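Folding a T-Shirt With Two Hand-Held Grippers: Notes for New Club Members

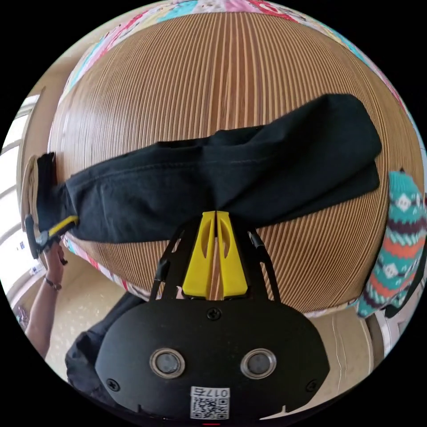 Black T-shirt on the slatted mat, one gripper on the rolled end and the other in the middle.

Welcome to the Lesness robotics club! This is the first task we give everyone, and please don't worry if it feels clumsy - Hinata Yokoyama has taught it to two groups now and says we all start out folding like bears in mittens.

You'll want a plain T-shirt, both grippers, and a flat surface with good daylight. A slatted mat over a bed does nicely, and you can work on it standing up.

Spread the shirt out by hand first and let go of it completely. Start the recording, then wait for the beep (it's quiet, so turn off any music).

Bring your left gripper to one end of the shirt and close it gently. Once that end is held, move the right gripper in toward the middle and pinch a little fabric between the yellow fingertips. Come in low and slow. If you stab downward, you'll catch the mat too, and then everything travels together, which is very funny the first time and less so by the tenth.

Lift both sides a little, carry the fabric over, lower it, and only then open the fingers. Wrinkles are fine. A rumpled fold still counts, so keep going and don't reach in to tidy it!

Each member does 18 folds, with a rest after every 5. When you're done, copy your files to the Fostatness folder and let Matvii Boiko know, and he'll get you started on towels.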